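Notebook, Sunday, 10.40
Home medicines project, reminder trial for over-70s, Durnik site

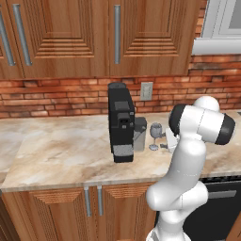 Back on the missed-dose logs this morning. The Seltell dispensers sent us 1,902 events for May and I have now been through all of them by hand. 384 are marked missed. A good share of those are late morning doses, taken after the half-hour window closed, so the box calls them missed and then records an opening with no dose due. I've tagged these as late and kept them apart. Next question is where in the home the box should sit. Deisy Huamán wants it on the kitchen worktop, next to the coffee machine, as on the marble counter in the kitchen render, because most people in the group take their first tablets with a hot drink. I'd go along with that for mornings. Evening doses are another matter — several people said they are in the bedroom by then and don't hear the tone.

Tone test: at 200 Hz hardly anyone picked it up through a closed door. At 800 Hz it was better, though two people with hearing aids still missed it. Haven't tried the flashing light yet.

Guzmán pharmacy has changed the blister packs again. New ones are stiffer, and Mrs R. needs scissors. Asked them for the old type.

To do
Rerun the counts with a one-hour window
Ring Ravow about the spare lids
Ask Deisy for the consent forms from the second group — still three unsigned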